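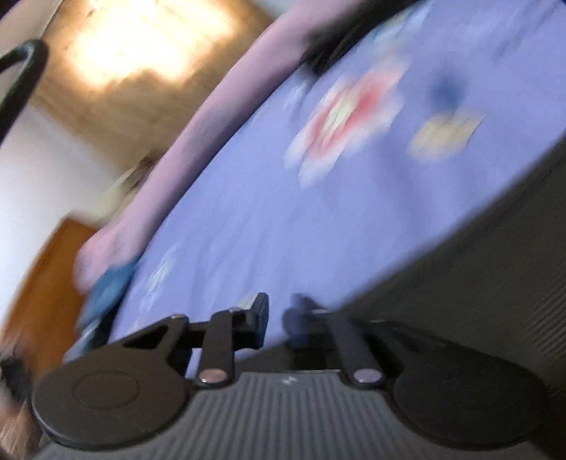 Blue floral sheet, spare room

Hi all,

Josiane Deschamps wrote:

> Has anyone got the Bulness label printer going again after the November
> update? Mine shows up in the list of printers, says it's ready, and then
> every job sits in the queue until I delete it. I've put the driver on
> twice from the disc that came with it. Same thing on my husband's laptop.
> I'd rather not buy another printer if I can help it, this one has hardly
> been used.
>
> Josiane

Josiane, I had precisely this, and it took me most of an evening, so let me save you the bother! The disc is the trouble. The driver on it is the old one, and after the update the computer will happily install it, show you a nice green tick and then never send a thing down the cable. What you want is the newer package from the Bulness support page (it's under Older Products, not under Printers, don't ask me how long I looked).

Before you put the new one on, get the old one right off. Removing the printer from the list isn't enough – the driver stays behind and gets picked up again the moment you plug the cable in. Unplug the printer first, then go into the print server settings, find the Drivers tab and take out everything with Bulness in the name. I had 3 of them in there, all with the same date. If it says the driver is in use, restart and go straight back in before opening anything else.

Then run the new installer with the printer still unplugged. It'll sit on 20 per cent for ages. I was sure it had hung and went off to make a cup of tea, and when I came back it was asking me to connect the printer, cheerful as anything.

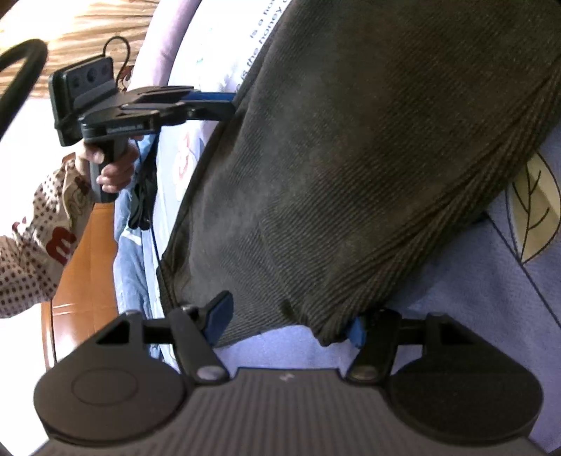 Do I need to choose the port myself, or will the installer find it?

It should find it, but check the Ports tab afterwards. Mine had made a second USB port and left the printer pointing at the first one, so the test page went nowhere until I ticked the other box.

One more thing, if you print the small address labels. The new driver forgets your paper sizes. All of mine had gone back to the factory list and I had to type my favourites in again, so write yours down before you start. The darkness setting goes back to the middle too. I have mine on 9 and the barcodes come out nice and crisp, but the cheaper rolls may want something lower or they go a bit grey at the edges.

Bastien Lefèvre asked last month if you could skip the installer altogether and use the Etance generic driver. I did try it, Bastien, sorry for not writing back sooner! It prints, but it feeds a blank label after every good one, and on a roll of 100 that gets old very quickly. There may be a setting for the gap sensor that fixes it. I couldn't find one, and the help file only covers the Voldale models, where the sensor is on the other side.
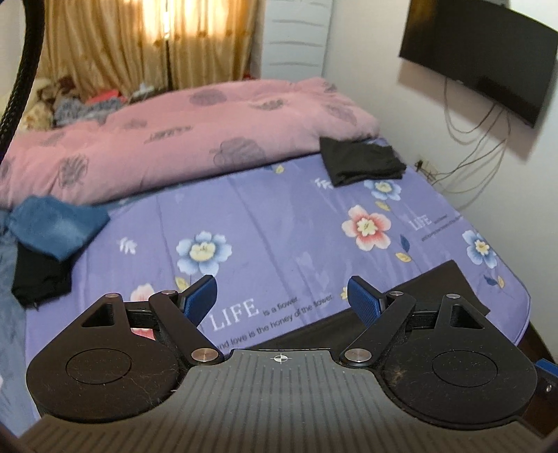 So I went back to the proper Bulness driver and I've stayed with it. It's been behaving on both the desktop and the old laptop, though the laptop needs the printer switched on before you log in or it comes up as offline. Switching it off and on again brings it back, and so does pulling the cable, but then you're crawling under the desk.

If you get stuck on the Drivers tab, Josiane, send me the exact wording of the message and I'll compare it with my notes. I've kept a copy of the installer on a memory stick as well, in case they tidy up the support page and it vanishes like the scanner one did. Does anybody still have that scanner one, by the way? The version before they changed the colour of all the buttons. I'd love a copy.

Cheers,
Marg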